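Woven placemats on a black tablecloth, do they need washing or just wiping?
Posted in Kitchen & Dining, 2 replies

drirnholm_kitchen
So I've got a plain black tablecloth that lives on our table pretty much full time, and I just bought beige woven placemats to go over it (Semex, 68 dollars for the set, which I'm still a little sore about). I love how they look! But the black cloth shows every crumb and every bit of lint, and the beige mats show everything else. Sunday it was tomato sauce. The tag says "spot clean" and that's all it says. Can I put them in the washing machine or will they come out shaped like potato chips? Also my steel plates slide around on them a bit, is there a fix for that or do I just live with it? We eat at that table every day and I do a lot of my chopping and setting out there too, so "save them for company" won't work for me.

ngubane_house
don't machine wash them. I did mine on cold and the edges went wavy and never laid flat again. warm water, drop of dish soap, soft brush, dry them flat on a towel. sauce comes out if you get it the same night

cuvgate9
Agree on no machine. I've had the same kind of setup for 2 years now, beige mat over a black cloth, and what helped me most was getting the messy stuff off the mats in the first place. Oil bottle, hot sauce, the jar of chili flakes, all of that used to sit right on the weave and leave rings. Now it goes on a turntable at the side of the table and the mat is only for the plate and whatever I'm cutting with. Mine's a white two-tier one with a raised rim on both levels, and the gray ribbed liners are really what sold me on it, they lift out and I rinse them in the sink. 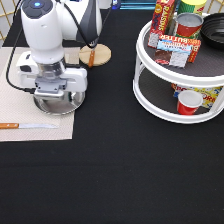 I keep the mat side pretty bare, steel plate and a knife and not much more, so wiping down takes me 20 seconds, and I can pull the whole mat out and shake it over the sink without moving nine other things first. For the lint on the black cloth I use a damp rubber glove, just drag it in one direction and it all rolls up into a little worm (gross but very satisfying). Lint rollers work too but I was going through them like crazy.

On the sliding plates, cut a piece of that rubbery shelf liner smaller than the mat and put it underneath, between the mat and the tablecloth. It stops the mat from creeping at least. The plate itself will still move some if the bottom is polished, I never did fix that part. Oh, and dry them flat like the other person said, but flip them over after an hour or the underside stays damp.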